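2 Sep 2021

Up at six to be at the Drirkden crossing before the school traffic. The county wanted one more morning count now that classes are back, and I had said I would do it. Cool, low fog in the fields until after seven. I parked at the feed store and walked back with the clipboard and the folding chair.

The count from 7:00 to 8:30 was 408 vehicles northbound. In January, with the same hours and the same spot, it was 330. I put both numbers on one sheet so they can be compared without turning pages. I did not try to guess speeds. The box on the pole takes care of that, and it will be read out next week.

A few things that don't fit on the form:

The paint on the near side of the crosswalk is almost gone. Coming from Munenton with the sun low, I doubt a driver would know it was there at all.

Two kids crossed forty feet south of it, where the gravel path comes out. I would too. The path is where people walk, and the crosswalk is where the curb was cheap to cut. I have written this to the county twice and will write it again.

The gravel trucks were better than in spring. They slowed at the sign, all but one, and I took down the number on his door.

Home by nine. Eggs, then typed up the sheet while my handwriting still made sense to me. Sent it off with a note asking when the paint crew is due. The reply came before noon, which surprised me. They have us down for the second half of the month, weather permitting, and the new sign is on order from Clelix. No date for the sign. The last one took eleven weeks.

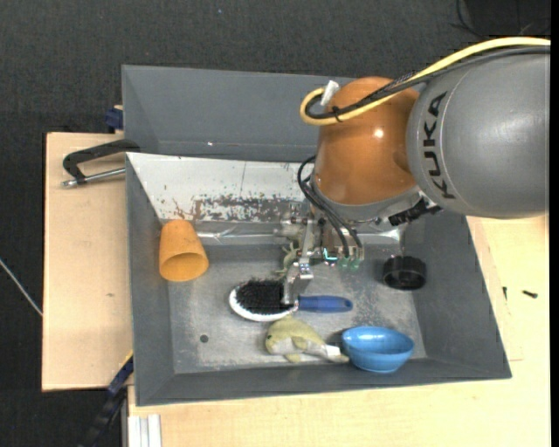
Afternoon

Drove to Munenton for the open meeting on the Onyshchenko Road plan. It was held in the library basement, with the big map taped to the wall. There were more people than last time. The plan has changed since spring. The roundabout is out, and in its place they want a raised crossing and narrower lanes for the stretch between the church and the bridge. The limit would drop from 45 to 30.

I am for it, mostly. The narrow lanes will do more than the number on the sign will. People drive at the speed the road looks like, and right now that road looks like a runway. My worry is farm equipment. A combine takes up most of a lane as it is, and there is no shoulder on the bridge side. I asked about that and was told the curbs would be the sloped kind, so that wide loads can ride up on them. Fine, if it gets built that way. I asked for it to be put in the minutes.

There was a long argument about the 41 bus. One side wants the stop moved past the new crossing so that people getting off cross behind the bus. The other side doesn't want the extra walk, and several of them are not steady on their feet, so I can't blame them. I went in with no opinion and came out leaning toward moving it, provided they put in a bench and a proper sidewalk. It was left for the next meeting.

Nobody from the school came. That was a pity – half of what we talked about was their front gate.

Stopped on the way back for gas and wiper blades. The left one has been smearing since July and I noticed it badly in the fog this morning. Put them on in the driveway, ten minutes' work.

Supper was soup and the end of the bread. My knee is sore from the folding chair, so next time I take the tall one.

To do: call about the bench money, find the spring crash figures for the bridge, return the county's reflective vest. Also ask if the pole box can stay up through the harvest. That is when the road is at its worst, and we have no numbers for it at all.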